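**October, kitchen bench, Grercombe**

Back on the strawberry task: pick a toy strawberry off the blue plate, set it down on the cutting board, go home. Target is 30 clean demos by hand-guiding before we switch to the remote. I have 6, and I'm being generous with two of them. 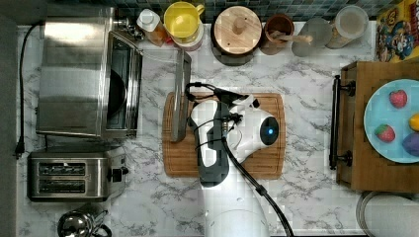
Biggest problem is still me. When I push the arm around by the wrist I slow down near the plate, then rush the return like I'm late for a bus. Jamia (the policy, v5) has learned both habits faithfully. It creeps, it dithers, it bolts. Replay of demo 4 ran 525 steps, most of them spent thinking about it.

Switched to the Zendon remote after lunch. Smoother paths, worse heights. I can't feel the board through a joystick, so I keep stopping high and calling it caution. The wrist view helps once the fingertips are over the bamboo, and the juice groove makes a decent line to aim inside.
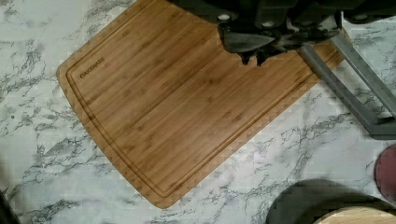

Do we keep the failed grasps? Keep them in a separate folder with the reason in the file name, and leave them out of training for now.

Changes for the next batch:

- same start pose every time, left of the board
- one steady speed, plate to board
- stop recording *before* reaching for my coffee (see demo 3)

Michailidis script still drops the last few steps of each log. Workaround: hold still at the end and count to 5.
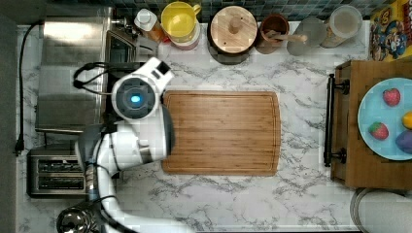
*Overhead view, gripper left of the board.*

Plate position needs tape marks. I've been eyeballing it, and it shows in the numbers.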